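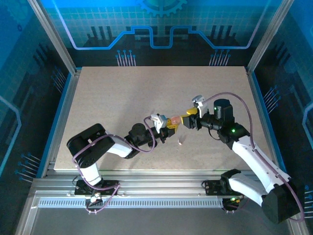
Wednesday, after tea

Well, I did it, I put in a bid on the whisky! Lot 252, a Gavudmont single malt in the squat green bottle with the wax seal, same one I let slip past me last winter and have grumbled over ever since. The reserve was $229 and I'd sworn to stop there. Got to $249 before I put the phone face down on the couch and went to hang out the washing.

Karabo Mokoena rang at lunch to tell me the fill level looks low for its age (thanks, mate). He reckons the Chowdary bottlings hold their value better, and he's probably right, but I don't want to hold its value, I want it on the shelf next to the 2 Wamines and maybe, one rainy arvo, open it. He went very quiet at that.

Bidding shuts at nine. Still haven't worked out postage, and the auction mob charge a buyer's premium on top, so no more fancy cheese till April.

Later – outbid. By a dollar! Had a small glass of the Andov and went up to $252, my lucky lot number. Still in front as I write this, eleven minutes to go.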